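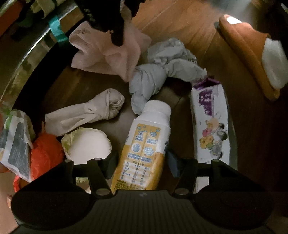 What do I do with things on the floor that belong to two categories at once?

Pick the category of the room you would carry it to first. A bottle with a nutrition table goes to the kitchen even if you found it next to the laundry. If you would carry it nowhere, it is "stray," and you are in good company, because "stray" is our largest category.

Kaltar Floor Notes

Kaltar is a small collection of pictures and notes about things that end up on floors: bottles, cartons, cloths, single socks, the lid of something. It covers 25 rooms and 212 objects. We started it in October, when Minttu Huttunen wanted to know what a household puts down and fails to pick up again. The rest of us wanted to stop arguing about it.

What's in the folder

pictures/ holds the pictures, seen mostly from above, as floors usually are.
notes.csv has one line per object.
rooms.csv has one line per room, with floor type and who was supposed to tidy it. The second column has caused more trouble than everything else combined.
words.txt is the list of labels. Please read it before inventing a new one. Arvo Kallio did not, and we had "carton," "box," "boxlet" and "cardboard situation" until version 2.

Columns in notes.csv

object: a plain word, such as bottle, carton, cloth
color: what it looks like, in everyday words. "Dusty pink" is fine. "Salmon mist" is not.
state: upright, lying, crumpled, folded, open, closed
touching: the nearest object it touches, or "none"
goes_to: kitchen, laundry, bathroom, shelf, trash, stray
note: free text, no confessions

How to label

Label what shows. If the print on a bottle is a blur, leave the brand empty, however sure you are that you have the same one at home. A nutrition-style table is enough for the kitchen. It is not enough to say milk, syrup or anything else.

A carton with its end open is "open." We don't record it as empty unless the whole inside can be seen. Dark interiors have fooled Eino Halonen, who flattened a box in Trorkbridge with the biscuits still in it.

Cloths are the hard part. A crumpled cloth could be a shirt, a towel or a pillowcase that has given up. Write "cloth" and move on. Two cloths that touch are still two lines, provided you can tell them apart by color or edge. Don't label anything "dirty." You can't smell a CSV.

Tidying order

The order we use is cloths, then containers, then paper, then whatever has rolled under something. Saimi Kiiskinen prefers containers first and has written 66 lines defending this in the notes column. They are still there and you may skip them.

Known problems

Floors with deep shadow hide small things, so counts near walls run low.
Wood floors are overrepresented. None of us owns a carpet we'd show people.
"goes_to" reflects our habits. In one room the iron lives in the kitchen and we have stopped asking.

Changes and contact

Version 2 merged the carton labels and dropped "misc." Corrections go to Waraporn Kaewsai, who keeps words.txt and answers in the evening. New labels need a picture and a reason.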